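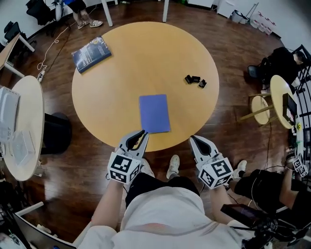
Writing a Place That Isn't There
Final project report, Creative Writing, Pretbridge College
Kojo Essien

What I set out to do

I wanted to write a short adventure novel for readers aged ten to twelve, set on an island called Gallholm, and I wanted the island to feel like somewhere you could get lost in. I've always loved books with a map in the front (I still flip back to it every few pages!), so the plan was to draw the map first and let the story grow out of it.

That lasted for one chapter. My heroine, Clomau, needed to get from the harbor to the lighthouse before dark, and on my lovely map the walk would have taken her all day. I moved the lighthouse. Then the marsh was in the wrong spot, so I moved the marsh too, and by the end of the week I was drawing whatever the story told me to.
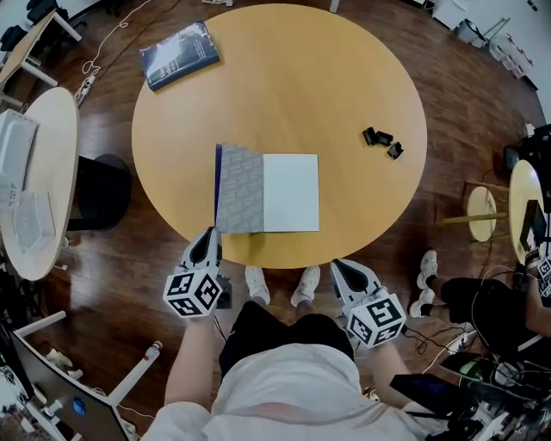
Open booklet near the front of the round table.

How the draft went

The first full draft came to 158 pages, which is way too long for what happens in it. My advisor, Dr. Osei, read it over spring break and wrote "where are we?" in the margin of chapter 2, then again in chapter 15. She was right both times. I knew where we were, because I'd drawn it, but I'd forgotten to tell the reader.

So I went through every scene and gave Clomau one thing to smell or hear or trip over before anyone was allowed to talk. The ferry got a bell. The chapel got a loose step, and that step ended up saving her life in the last chapter - I had no idea it would when I put it in. I cut 53 pages along the way, mostly a subplot with a smuggler I was very fond of. 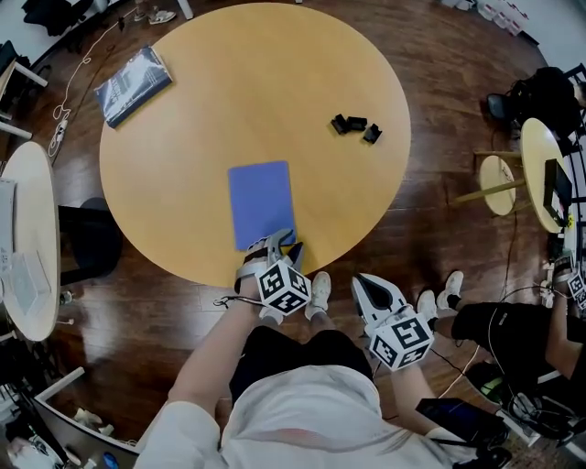 Dark blue book at the upper left, blue sheet closer to the front edge.

What readers thought

I read the opening aloud to a fifth grade class and gave their teacher copies of the rest. They liked the fog and the goat. They did not like the diary entries, and one girl asked why Clomau kept stopping to write when somebody was chasing her. I couldn't come up with an answer, so the diary is down to a single page now. 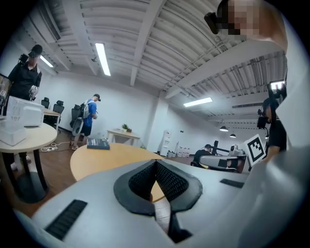
The map caused the biggest argument. Half the class wanted it in the front and the other half said it gave away the cave. I've put it at the back for now, with the cave left off, and I might change my mind again before the printed version in May.

What's left to do

The ending still goes by too fast. I also need to redraw the coastline so it matches chapter 15, and check the tides, which currently come in whenever I need them to. The revised draft is due to Dr. Osei on 29th April.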